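We finished the first pass over the folding set last night, 1,954 clips in all, every one recorded with hand-held grippers on somebody's bed. Mirta did the labeling and I trained on 80 percent of it. Black knitwear on a pink cover, like the beanie, went into the part we held back for testing.
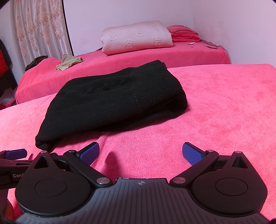 Why keep dark knits out of training? We wanted to know whether the model finds a hem from its shape or just from color it has seen before.

It did worse than I'd hoped. Out of 217 held-back clips, the predicted grasp point was off by more than 3 cm in roughly half. Trousers were the hardest - two legs lying close together, same rib, same black.
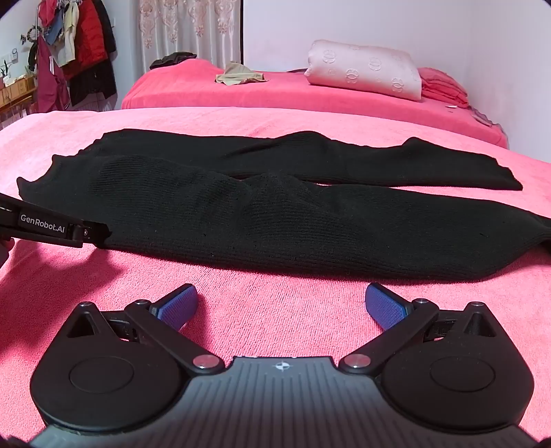 Fermín thinks the depth input is too coarse for that, and I tend to agree. I'll rerun it with the finer crop before August and post the numbers.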